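The Vosta Quilted Throw
Queen size, cotton both sides, 263 cm along the long edge

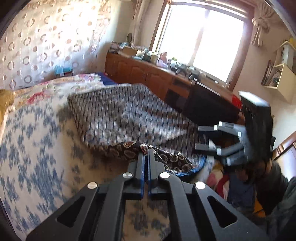 I started making these because I couldn't find a bedcover that was heavy enough to stay put and light enough to haul off in the middle of the night when you wake up roasting. Everything in the shops was either a puffy thing that slid onto the floor by two in the morning or a sheet pretending to be a blanket. So I made one for myself, then one for my sister, and then her neighbours wanted some, and now I have a page on the internet with a buy button. Life's funny!

The Vosta is the fifth pattern I've done and it's the one I use at home. The one before it, the Sumum, is still available if you like a plainer look (people who own dogs seem to love the Sumum, it comes in a grey that hides everything). The Vosta is softer. I wash the cloth before I cut it, so it's done its shrinking before you ever see it, and it has that slightly crumpled, lived-in feel from the first night.

What's it made of?

Front and back are both 100 per cent cotton. The filling is a thin cotton batting and that's all there is in there. I tried a wool one last winter and it was gorgeous, but I couldn't get it through my own washing machine without it coming out the shape of a canoe, so I'm not selling it to anybody.

The edges are bound by hand on the last side, which is the slow part. I do that in front of the telly. Hường Hoàng does the machine quilting for me on her big longarm machine, and her lines are so much straighter than mine that I've given up trying. She quilts in a wavy pattern with a fair bit of space between the rows, so the throw drapes over the side of the mattress and doesn't stick out like cardboard.

Size

It's 263 cm long, and that's measured after washing. On a queen bed you get a decent drop at the foot and enough to pull up over the pillows if you're a pillow-coverer. On a king it'll sit on top nicely but you won't get much hanging over. On a double it's generous, and on a single you could basically move in under it. If you have one of those really deep mattresses, measure from the top of your pillows down to wherever you'd like it to finish and compare. I'm happy to talk it through by email.

Colours

Oatmeal, rust, dark olive and a washed-out blue that I've been calling Zesura after a paint colour I once loved and could never find again. The rust is brighter in daylight than you'd expect, so if you want something quiet go for the oatmeal. I'll post you a swatch of any of them for free, just ask. I dye the blue in small lots and there's a bit of difference from one to the next. If you're buying two for twin beds, please order them together!

Washing

Cold or warm, gentle cycle, with whatever detergent you normally use. Skip the fabric softener. Line dry it if you've got the room, and fold it over two lines if you can, as it's a fair weight when it's wet. A low tumble is fine too. I've washed mine 50 times at least and the binding is still holding on. If a stitch does pop, send me a photo and I'll either talk you through fixing it or have it back and do it for you. You only pay the postage.

I should mention that it will pick up lint from dark towels. Wash it on its own the first time and you'll be right.

Ordering and delivery

I keep a few of each colour on the shelf and those go out within two days. If your colour's out of stock, it's a wait of 5 weeks while I catch up with Hường. They're sent rolled in brown paper, no plastic, and you'll get a tracking number.

You can see them in person at Echevarría, the homewares shop with the green door. Idris Nicholas runs it and he keeps one on the display bed out the back, so go and flop on it, he doesn't mind. He's usually in from ten.

The next lot of olive will be ready in April. If you'd like one put aside, send me a message with your name and postcode and I'll hold it for you, no deposit needed.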